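Metrology technician – Posel, temperature controlled lab

We need another pair of hands, soon. Posel does contract measurement for small firms, mostly moulded parts and a bit of castings work. Full time, days, no weekends. Start in November if you can, earlier is fine.

What you'd be doing – setting up parts on the CMM, running existing programs, writing simple new ones, sending out reports that the customer can acutally read. First article checks. Some surface finish. Gauge calibration when it piles up, and it does.

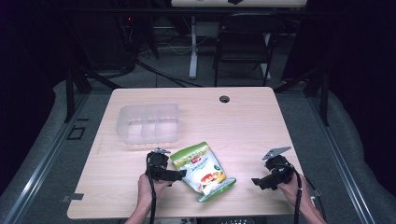 You'll need to read a drawing properly, GD&T included. Two years in an inspection room or similar. Own transport helps, the bus stops at 6. Degree not needed. If you've only used hand tools but you're careful and quick to learn, apply anyway, we can train on the machine.

Pay depends on experience, reviewed after the trial period. Paid overtime. 3000 a year towards courses, your choice of course within reason. Parking on site.

Send a CV and a few lines about the most awkard part you've had to measure to Anjana Fakir, ref 268. No agencies please. Questions about the work itself go to Marthinus Nel in the lab, mornings best.

Closing date Saturday, September 27, 2025. Interviews the week after, bring safety shoes.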